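3.2 Slots, latches and the parts people reach for

The drive bay turned out to be the richest part of the whole study, and we give it more room than we had planned. Swapping a drive module sounds like a small job. You find the slot, line up the carrier, push, and close the latch. Yet each of those steps asks something different of the hands and eyes, and the plastic around the slot does a surprising amount of the work. We came away with real admiration for whoever draws these brackets!

Our interest is in what we call guiding features: ribs, ledges, clips and openings that steer a part toward its place before it is fully home. Rolland's earlier notes from the Clernwood workshop sorted such features by shape alone. We sort them by when they matter. An early feature is useful while the part is still in the open air, a middle feature takes over once the part has entered the slot, and a late feature confirms the seat. The same rib can belong to two groups, and in the bracket studied here we think several do.

Color deserves a word as well. Blue handles against gray plastic are easy to pick out, even at the odd angles from which a bay is often approached, and the eye goes straight to the place where a hand belongs. The gray parts fall back and become the background for the task. In our survey of service staff, 102 people answered the question "What do you look for first?" and the most common reply was the handle. The slot came second. Very few mentioned the connector, although it is the part most easily harmed by a poor approach. 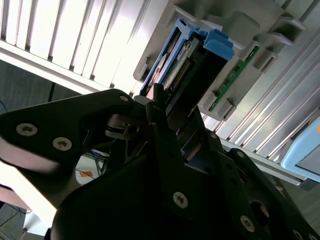
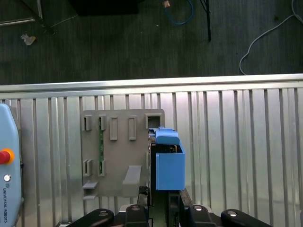 Isla Morrison
Figure 4. Gray plastic mounting parts with slots and a green circuit board, beside blue plastic parts. In the first picture, a drive module with a blue carrier is partway into its slot.

The first picture in Figure 4 shows why we treat partial insertion as a stage of its own. With the module only partway in, its row of gold connector pins can still be seen, and so can the chunky latch handle at the upper end. A person at this point has two sources of information: the sight of the carrier against the molded ribs, and the feel of the part against the slot. As the carrier goes deeper, sight gives way to touch. We asked people to talk through this change while they worked, and their language shifted with it, from "over a bit" and "straighter" to "there" and "not yet." It is a lovely thing to listen to — the whole theory of the task is sitting in those small words.

The second picture is useful for the layout of the gray panel. The openings along its top row are not all alike. Two are short and dark, two are taller raised frames, and a square opening sits at the upper-right corner. Lower down, small ledges project from the face. A first-time reader of such a panel has to decide which of these shapes invite a part and which do not. We suggest that raised edges help here, because they catch light and give a finger something to find, while a plain cut in a flat plate offers much less.

We coded 50 sessions at Mirkamville using the three groups above, with 10 of them coded twice as a check on agreement. Most disagreements concerned the border between early and middle features, and nearly all were settled by asking whether the part could still be turned freely. We kept that question as a rule for the remaining material. The full set holds 2499 marked moments of contact, pause or adjustment, and pauses were the ones that taught us most. People tend to stop just before the part enters the slot, look once more, and then commit.

This pause has been treated as lost time in the Skiverura timing scheme. We read it as part of the skill, and Section 3.3 compares its length across the bracket designs.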